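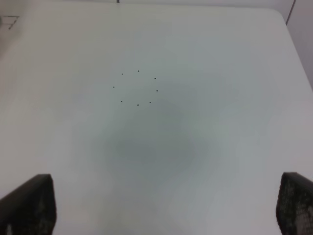 April, just after lunch. Spent a happy hour on the arm at bench 2, mostly the fingers. The pads had gone a bit shiny, so I wiped them down, re-seated both and ran 300 open-close cycles (Vidar likes 600, but I wanted my coffee!). No squeak, and the opening comes back to the same width each time. Wrist camera is still a touch soft, so Agnes, if you get to it before I do, please try the focus ring gently. Next greasing at 3000.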